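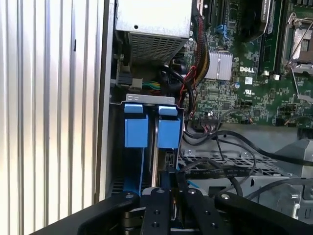 가르친다는 말부터 빼고 시작하면 좋겠다고 프라산나 칸은 썼다. 사람이 원격으로 팔을 움직이고 그 기록을 쌓아 둔 것을 두고 '로봇이 배웠다'고 하면 듣는 사람은 신입 직원 옆에 선배가 서 있는 모습을 떠올리는데, 그렇게 알아듣고 일정을 짜면 나중에 고생하는 쪽은 현장이라는 얘기였다.

나도 대체로 같은 생각이다. 그래도 우리끼리는 계속 가르친다고 부른다. 다른 말이 입에 안 붙는다.

사하(Saha) 작업 갤러리: 데스크톱 분해 시연

푸톤 작업장에서 진행 중인 사하의 작업 페이지다. 중고 데스크톱을 열어 부품을 빼는 일을 원격 조종으로 시연하고, 그 기록으로 정책을 학습시킨다. 조종 장치는 레바(Leva), 장비와 예산은 드라나드에서 나온다. 드라나드 소개 자료에는 "숙련자의 손길을 그대로 옮긴다"는 문장이 있는데, 이 페이지에서는 그 문장을 쓰지 않기로 했다. 손길이 그대로 옮겨지는지가 바로 우리가 알고 싶은 것이기 때문이다.

드라이브 베이 앞
검은 그리퍼가 드라이브 베이 쪽으로 뻗어 있고, 베이 위쪽에 파란 걸쇠 두 개가 나란히 있다. 오른쪽 위 초록색 메인보드에는 DELL 글자가 보인다.

걸쇠에 대하여
사람 손이라면 별것 아닌 부분이다. 엄지로 누르면서 검지로 당기고, 뻑뻑하면 조금 흔든다. 레바로 같은 일을 하면 흔드는 동작이 제일 먼저 사라진다. 조종하는 사람이 저항을 느끼지 못하니 흔들 이유를 모른다. 화면만 보고 '이쯤이면 물렸겠지' 하고 당긴다. 그런 시연이 쌓이면 정책도 화면만 보고 당기는 법을 익힌다. 숙련자의 손길이 아니라 눈을 가늘게 뜬 숙련자의 짐작이 옮겨지는 셈이다.

케이블에 대하여
케이스 안에서 제일 골치 아픈 것은 케이블이다. 기판과 섀시는 같은 모델이면 같은 자리에 있는데 케이블은 앞서 연 사람이 어디로 밀어 두었느냐에 따라 모양이 다르다. 시연 때마다 케이블을 가지런히 정리해 놓으면 성공률은 올라간다. 그 성공률을 보고서에 적고 싶어 하는 사람이 꼭 있다. 자한기르 무나싱헤와 나는 정리하지 않고 찍는 쪽을 고집했고, 덕분에 회의 때마다 숫자가 왜 이러냐는 질문을 받는다.

시연 기록
4월에 모은 시연은 139건이고, 검수를 통과한 것은 80건이다. 나머지를 버린 이유는 제각각이다. 중간에 멈칫한 것, 걸쇠를 두 번 고쳐 잡은 것, 케이블에 걸렸다가 빠져나온 것. 검수 기준을 만든 것은 나인데, 요즘은 그 기준이 제일 의심스럽다. 케이블에 걸렸다가 빠져나오는 장면이야말로 로봇이 볼 필요가 있지 않을까? 매끄러운 것만 골라 보여 주고서 실수 앞에서 얼어붙는다고 탓하는 것은 좀 염치없는 일이다. 버린 파일은 지우지 않고 따로 두었다. 다음 학습에는 일부를 섞어 볼 생각이고, 결과가 나쁘면 나쁘다고 여기에 적겠다.

직접 교시와 원격 조종
팔을 손으로 잡고 끄는 직접 교시도 해 봤다. 페터 블체크는 이쪽을 좋아한다. 힘이 손에 바로 전해지니 걸쇠를 다룰 때 훨씬 자연스럽다는 것이다. 맞는 말이다. 다만 좁은 케이스 안에서는 사람 팔이 자꾸 시야를 가리고, 카메라에 사람 손이 찍힌 기록으로 학습하면 손이 없는 현장에서 무슨 일이 생길지 모른다. 원격 조종은 화면이 깨끗한 대신 감각이 없다. 어느 쪽을 골라도 뭔가를 내주게 되어 있는데, 판매 자료에는 얻는 쪽만 나온다.

조종하는 사람
한 사람이 레바를 잡는 시간은 한 번에 15분으로 정했다. 더 길게 하면 동작이 게을러진다. 게을러진 동작도 기록에는 똑같이 '시연'이라고 남는다. 조종자마다 버릇도 다르다. 닐미니 리야나게의 기록은 위에서 곧장 내려가고, 페터의 기록은 꼭 옆으로 비스듬히 들어간다. 둘 다 잘 꺼낸다. 그런데 둘을 섞어 학습시키면 정책이 가운데쯤에서 머뭇거린 적이 있어서, 지금은 조종자별로 따로 돌려 본 뒤에 합친다. 해결책이라고 하기에는 민망하고 임시변통이다.

자주 받는 메일에 대한 답
시연을 몇 번 하면 되느냐는 메일이 많이 온다. 답을 드릴 수 없다. 같은 모델, 같은 조명, 같은 자리에 놓은 본체라면 생각보다 적은 기록으로도 그럴듯하게 움직인다. 본체를 조금만 돌려 놓으면 얘기가 달라진다. 누가 딱 떨어지는 횟수를 말해 주거든 본체를 돌려 놓고도 그런지 물어보시기 바란다.
데모 영상을 올려 달라는 요청도 있었다. 편집하지 않은 것만 올릴 생각이라 보기에 지루할 것이다. 속도도 높이지 않는다.

댓글

이머전 브램웰
검수에서 떨어진 기록을 남겨 두셨다니 반갑습니다. 저희는 예전에 지워 버리고 한참 후회했어요. 다만 실패한 기록을 그냥 섞으면 실패도 같이 배웁니다. 걸린 구간과 빠져나온 구간을 나눠서 표시해 두셨나요?

갤러리 관리자
아직 나누지 않았습니다. 파일 단위로 통과와 탈락만 적혀 있고, 구간 표시를 하려면 처음부터 다시 봐야 합니다. 하긴 할 텐데 이번 달은 어렵습니다.

페터 블체크
내가 옆으로 들어가는 건 버릇이 아니라 걸쇠가 보여야 해서 그런 거다. 위에서 내려가면 그리퍼에 가려서 마지막 순간에 아무것도 안 보인다. 본문 고쳐 주면 좋겠음.

갤러리 관리자
본문은 그대로 두고 이 댓글을 남겨 두겠습니다. 닐미니는 위에서도 보인다고 하니 두 분이 먼저 합의를 보세요.

프라산나 칸
합의가 안 될 것 같은데요. 사람 둘도 서로 설득이 안 되는 동작을 평균 내서 로봇한테 주는 게 맞는지, 저는 그게 더 궁금합니다. 조종자별 결과는 언제 올라오나요?

갤러리 관리자
닐미니 것은 정리가 끝나 가고 페터 것은 절반쯤 봤습니다. 둘이 준비되면 같은 페이지에 나란히 올리겠습니다.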